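Sunday, late

Mixed the last of the Rocha songs tonight, or at least the one Lautaro calls the version. It has no singing on it, only drums, bass and whatever I push up from the organ track. He wants 12 tracks for the tape and we have nine I would put my name to.

Samah came by after lunch and we ran the snare through the old spring reverb. It hums badly if the volume goes past halfway, so we kept it low and printed two passes. The second one is better. I muted the guitar for most of it and let one chord through every 16 bars, with the delay turned up long.
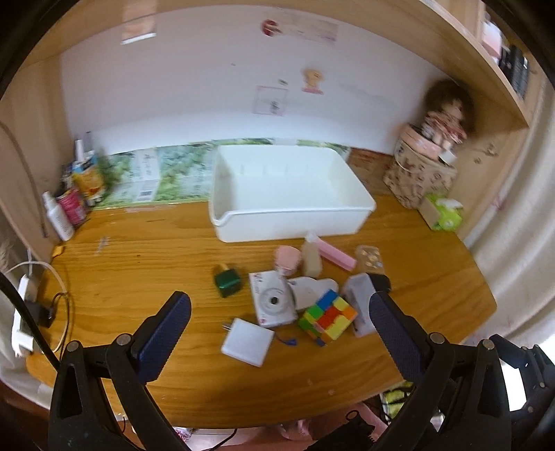
The bass is still the problem. Vicente played it well but the recording is thin below the low E, and boosting it only makes the speakers flap. I tried rolling off the kick instead and that gave it some room. I thought it over at the desk with the puzzle cube next to the charger and got neither one solved. Ingrid says to leave the bass alone and cut the organ, and she may be right. I will try it tomorrow with fresh ears.

Lautaro called at nine about the pressing. Ondon will do 300 copies but they want the masters before the end of October. Reinaldo has offered to draw the sleeve. I said yes – he did the Plelix one and it came out fine.

Need to buy tape, a fuse for the amp and new strings for Vicente. Bed now.

Contact | © Rerach Sound Diary | Back to top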